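Ticket 200-14: Arm stops after nesting step, staff clearing by hand
Queue: Packing bench, Suvberg site
Opened by: Ebere Ekpo, bench lead
Assigned to: Tae-yang Kong, Pallis support
Status: Closed, with a follow-up in March
Opened: September 11, 2020

Problem as reported
The sorting arm halts after putting one container into another and waits for a person to press Resume. The console shows "Release not confirmed". This happens at the red bowl and never at the open mat. Before the arm came in, two of us did the nesting by hand and changed over when our wrists got sore. Now one person sits by the console to press a button. Dayana Zepeda has asked whether this is the job from now on. I would like to give her an answer along with the fix.

Log

TK – Asked for the console log and the current Flurkia settings file. Both received. The release check compares the finger position with the value taught on the flat mat. Inside a bowl the finger meets a wall before it reaches that value, so the check fails.

EE – Does that mean the arm is faulty?

TK – The arm is within limits. The taught value is wrong for a raised or sloping rim. Please teach a second release point for the red bowl and save it under its own name. Do not overwrite the mat value.

EE – Done by Ye-ji Koo. First attempt saved to the wrong slot and the arm released too high. Restored the old file and repeated. Second attempt accepted.

TK – Set the release wait to 2 seconds for the bowl only. Leave the mat as it is.

EE – Set. 14 cycles run, no stops. Dayana ran 8 more after the break with the console unattended, no stops.

TK – Good. Leave the stop button within reach of whoever is at the bench. The change removes the need to press Resume, it does not remove the need for a person in the room.

Note on staffing, from Ok-hee Cha
Added here at Ebere's request. The console seat is withdrawn as a separate duty. Dayana and Ye-ji will share teaching of new positions, and each will have paid time to learn the settings file. Loading and final checks stay with people. The hand nesting rota is kept on paper in case the arm is down – please do not bin it. Hours are unchanged for everyone on the bench. We will look at this again in March, when the Um line is due to get the same arm.

Attachments
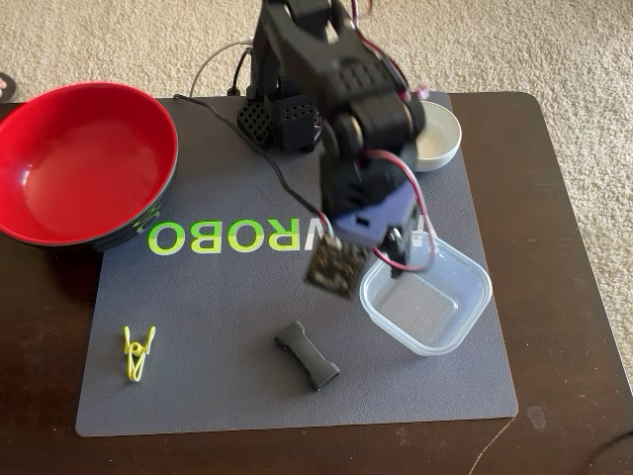

Clear container on the mat, white bowl at the back. 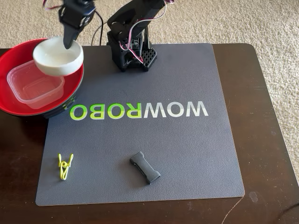 White bowl and clear container both in the red bowl, gripper finger inside the white one.

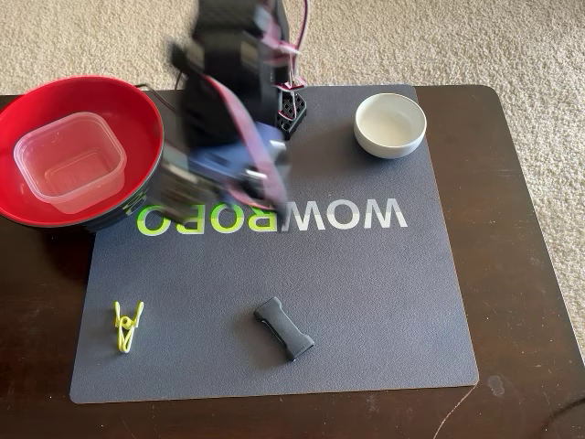 Clear container in the red bowl, white bowl on the mat.

Question (Ye-ji Koo): If we change to a different size of bowl, do we have to teach everything again?

Reply (Tae-yang Kong): Only the release point for that bowl. The mat value and the pick-up points stay as they are. Save the new point under its own name, run it at low speed with someone at the stop button, and write the name in the bench book so the next shift can find it.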